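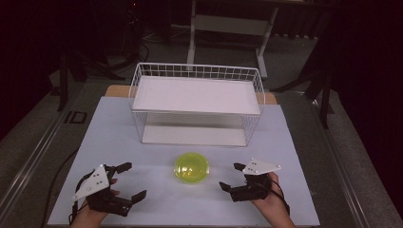
GUMUTDEN, 28 Apr 2026 – Clerex has released a revised setup and care procedure for the Keane two-hand gripper station, the tabletop cell in which an operator works with a pair of hand-held grippers while the motion of each is recorded. The procedure takes effect immediately at the company's Gumutden site and replaces the separate setup sheet and repair notes that have been in use since the station was commissioned.

The revised procedure was prepared with Sulley, the service contractor responsible for mechanical work on the station. It covers the opening of the station at the start of a shift, the care of the grippers between sessions, and the steps to be followed when a part is replaced. A single document now applies to operators and service staff alike.

Clerex undertook the revision after a review of the station's service log in February. The review found that most interruptions could be traced to small matters that an operator is able to find and often correct: marker plates that had shifted on their mounts, foam on the gripper fingers that had been kept in service too long, and cables routed in a way that pulled on the tool during a reach. Very few entries concerned the motors or the recording equipment.

A 17-point opening check

The central part of the procedure is an opening check of 17 points, completed before the first recording of each shift. The check begins with the table and ends with the tools.

The work board is to be wiped clean and laid flat on the table, with no grit or tape residue under it. The wire basket is then set at the far side of the board and its panels are seated. A panel that rocks when pressed at a corner is lifted out and seated again. Operators are asked to look along the front of the basket for bent wires, which can catch a gripper finger as it is withdrawn.

Lighting is checked next. The work surface should be evenly lit from side to side, and any strong reflection on the board is to be removed by adjusting the lamp. The board itself stays where it is. Clear and glossy objects are placed on the board for this step, as they show glare sooner than matte ones do.

Each gripper is then inspected in the hand. The operator squeezes the trigger fully and releases it, watching that both fingers travel the whole distance and return without hesitation. Screws on the gripper body are checked by touch, and any that turn under a fingertip are tightened with the driver kept at the station. The left tool is always inspected first, and the results are entered in the log before the right tool is picked up.

Cables complete the check. Each cable must leave the tool without a sharp bend and follow the hand and wrist closely enough to stay clear of the objects on the board. The operator makes a slow reach to the far corners of the basket with each tool in turn. If the cable draws tight at any point, it is rerouted and the reach is repeated.

Marker plates

Both grippers carry a white marker plate on top, and the position of the tool is worked out from it. A plate that has moved by a small amount gives no warning during a session. The fault becomes apparent later, when the recorded path of the tool fails to agree with the objects it handled.

Under the former setup sheet, plates were inspected only when a fault was suspected. The revised procedure requires that the plate bolts be checked with a torque driver at every opening. Bolts are tightened in a crossing pattern, in two passes, and a paint line is drawn across each bolt head and onto the plate so that later movement is easy to see.

Plates are cleaned with a dry cloth. Solvent is not permitted on the printed dots. A plate with a scratched or faded dot is replaced as a whole, and the gripper is recalibrated before it returns to service. Marker plates are not to be exchanged between the left and right tools, even for a short test.

Finger pads

The foam on the gripper fingers is the part of the station that wears fastest. It is pressed against hard rims, lids and wire throughout the day, and in time its surface frays and tears. Light fraying has little effect on soft objects. On a smooth plastic lid, it can allow the object to turn in the grip.

Clerex has set a service life of 1,200 grasps for each pair of pads. The count is kept by the station software and shown to the operator at login. Pads are also to be replaced before that figure is reached if a tear runs to the edge of the foam, or if the backing can be seen through it.

Replacement is carried out with the tool unplugged and resting on the bench stand. The old foam is peeled away in one direction, the finger face is cleaned of adhesive, and the new pad is pressed on from the center outward. Both pads on a tool are changed together. A new pad beside an old one moves the point at which the fingers meet, and the resulting offset will appear in every grasp until the worn pad is also changed.

After new pads are fitted, the operator closes the gripper 100 times without an object to settle the foam. The opening width is then measured and entered in the log.

Repairs and return to service

Work beyond pads, plates and external screws is reserved for Sulley technicians. This includes the finger joints, the motors and their brackets, the trigger and the cable connector. A gripper that fails the trigger test is tagged, taken out of use and placed in the repair bin with its log card. The station may not be run with one gripper unless the session has been planned for one hand.

A repaired gripper returns to service after six trial grasps on the standard objects. These include a soft ball, which shows whether the fingers close evenly, and a lidded plastic food container, which shows whether the grip holds on a smooth rim. The trial is performed with the other gripper switched on and held in its usual position – a fault in one cable has on occasion appeared only when both tools were connected.

Clerex will retain the former setup sheet for reference but asks that printed copies be removed from the station. Sulley will hold a practical session at the Gumutden site for each operating shift, with pad replacement and plate tightening performed by the operators themselves.

Common points raised by operators
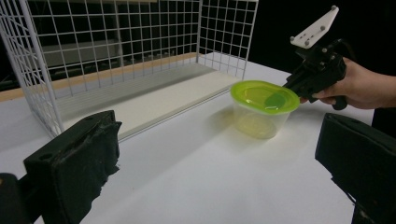
Can a gripper be used for the rest of a shift if its pads reach the grasp limit partway through a session?

The session in progress may be finished, provided the foam has no tear running to its edge and no backing is showing. The pads are then changed before the next session begins, and the change is logged against the tool.

Does the opening check have to be repeated after a break?

A full check is required once per shift. After a break, the operator repeats the trigger test and the cable reach for both tools and looks at the paint lines on the plate bolts. If the board or basket has been moved for any reason, the points concerning the table are repeated as well.

What should be done if a marker plate is knocked during a recording?

The recording is stopped and marked in the log. The paint lines are examined, the bolts are checked with the torque driver, and the tool is recalibrated whether or not movement is found. Earlier recordings from the same session are kept.

Who supplies replacement parts?

Pads, plates and bolts are stocked at the station. All other parts are held by Sulley and are fitted by its technicians.

About Clerex

Clerex designs and operates tabletop stations for recording manual handling work. The Keane station is installed at the company's site in Gumutden, where it is used by in-house operators. Copies of the revised procedure are available to customers and service partners on request from the Clerex press office.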